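Midotico User Forum > Perception and Tracking > Cube marker pose jumps during wrist rotation

Kenna Shearer
Posted 25th August

We are recording spray-and-wipe demonstrations with the glove and the wrist-mounted cube, using the fixed camera only.
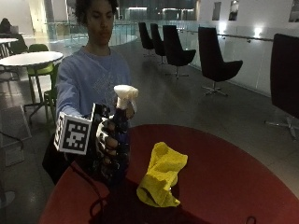 The wrist pose is stable for most of an episode. When the operator turns the hand so that a second face of the cube comes into view, the estimated orientation flips for up to 7 frames and then recovers. The finger data are unaffected. Of 200 episodes, 23 contain at least one flip. We should be grateful for advice on whether to correct this in the tracker or afterwards.

Sakda Yensuk
Replying to Kenna Shearer

Please confirm whether each face is solved separately. A single square seen nearly head-on has two plausible poses, and the solver may choose the wrong one. Solving all visible corners as one rigid body normally removes the fault.

Marina Stergiou

I would not alter the tracker in the middle of a collection. Our group at Wongsuwan applies a median filter to the rotations before retargeting, and the policy trains without difficulty.

Sakda Yensuk
Replying to Marina Stergiou

I must disagree. A filter long enough to hide 7 frames will also flatten the quick wrist movement at the start of a wipe.

Kenna Shearer

The faces were indeed solved separately. I shall reprocess the stored video with the joint solver and leave the filter off — the raw recordings have been kept.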